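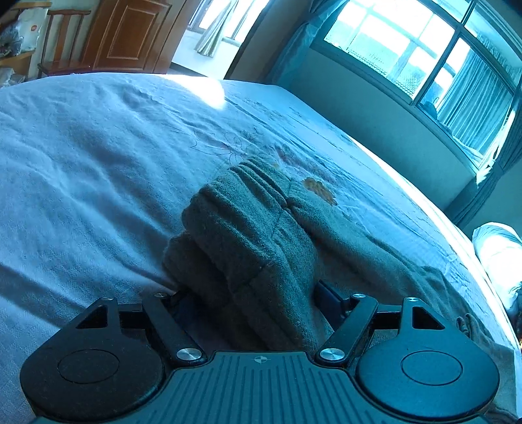
Folded fabric, February.

Saw Furergate last night at the Hendia, finally. I finished the book in January, and I had told myself I wouldn't look at the film until I'd read the last page, which took me longer than it should have.

The Hendia was half full. I sat on the left near the aisle with my coat on because the heating at that end doesn't do much. The film runs 100 minutes and there were no ads before it, only a slide asking people to turn off their phones and a short trailer for a documentary on canals.

The book is by Lizeth Cusi. My copy is the Rivadeneyra paperback, with the small print and the map that folds out of the back cover. It follows a toll clerk, Osk, who works a bridge gate in a river town and is told that the gate will close in spring. He has worked there since he was a boy. He starts keeping a second ledger where he writes down what people are carrying and also what he thinks they are leaving behind. Then one morning a woman comes through with a cart and he lets her pass without paying, and the rest of the book is what comes out of that.

The film keeps the gate, the ledger and the woman. It drops the brother completely. I kept waiting for him. In the book he takes up most of the middle part, writing letters from the coast asking for money, and Osk answers every one and sends only the first. I can see that a drawer full of letters is hard to film, but without the brother I don't think Osk's stinginess makes sense. On screen he is just a stiff man who counts coins. In the book you know exactly where each coin would have gone.

What I liked: the sound. There is hardly any music for the first half, mostly water and the gate going up and down. After a while I could tell from the gate whether it was a cart or somebody on foot. When the music did come in, at the market, it was too loud and it was a waltz, and I didn't care for it.

The actor playing Osk is older than I had him in my head. I had him at forty or so. This one looked well past sixty, and that changes the scene with the woman on the steps. In the book I took it as a man missing his one chance. In the film it was more like he had already decided years ago and was being polite. I thought about it on the bus and I'm still not sure which I prefer.

The ending is different too. Chapter 12 in the book ends with the gate being sold for timber and Osk bidding on it and losing. In the film he buys it. You see it leaning against the wall of his room, much too big, with his hat hung on it. A man behind me laughed out loud. I didn't think it was meant to be funny, but I can see how you could take it that way.

I looked at the ledger scenes again this morning, in the book. There are 3 of them written out in full, and the film only uses the last. It has the line I underlined, where he writes down a boy with an empty sack and puts the toll as "the same." They had him say it aloud. I would have left it on the page for people to read, it was on screen long enough.

The leaflet they hand out at the door says the town in the film was shot in Ivcombe, using the old lock buildings. I was there once on a school trip and remember nothing about it except that we ate our sandwiches in a shed. The leaflet also says the first printing of the novel was 4000 copies and it took six years to sell out. I'd like to know who was buying it in the fifth year. It went out of print after that until the paperback.

Things to do with this, before I forget it all. I want to reread the middle part, the letters, and see if the film could have managed with just one of them. I want to find her other book, the short one about the ferry school, which the library lists but can't locate. The woman at the desk put in a request and said to try again at the end of the month. And I should write down what I thought of Osk's room before the film version takes over, because it's happening already. I had it with a window facing the river. In the film there's no window at all, and now when I open the book I see a room without one.

This makes the fourth book this winter that I've read and then gone to see. I think the order is right for me. The one time I did it the other way around, with the sea captain story last fall, I heard the actors all the way through and gave up before the storm.

The rest of the day was ordinary. Soup, the electric bill, a walk as far as the post office. I rang my sister and told her the plot of the film and she said it sounded slow. I said it was slow. She asked if she should go, and I said yes, but to sit on the right side - it's warmer there.

It's on at the Hendia until the end of the week. I might go again for the afternoon showing, if only to hear the first half, and leave at the market.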